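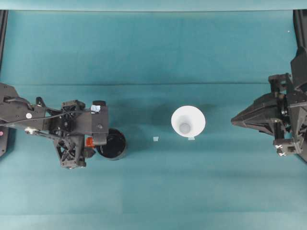 Štefánia Brabec
11th September

Speaker notes: cups, cloths and table setting at the Murnville canteen

Start with the table. Teal cloth, one black cup, one white. Give people time to look before speaking.

Point 1, shape. The black cup is a cylinder. The white one flares, so from directly above the rim reads as a wide ring with the smaller base inside it. Straight sides are easier to line up in rows. Flared cups need spacing set by the rim, and most of our layout errors come from measuring at the base.

Point 2, contrast. White shows up at once on teal. Black has a dark interior and only a thin paler rim, so staff clearing at speed check it twice. Mention the Hamell trial in February: 451 settings, mixed cups, evening light.

Point 3, the cloth. A seam or fold line is acceptable if it runs straight. Creases where the cups stand are to be smoothed before setting. Skála laundry returns cloths folded in 6; ask whether the new press changes this.

Pause for questions on laundry costs. Stock figure if asked: 573 cloths, Grondalico store included.

Next slide: saucers.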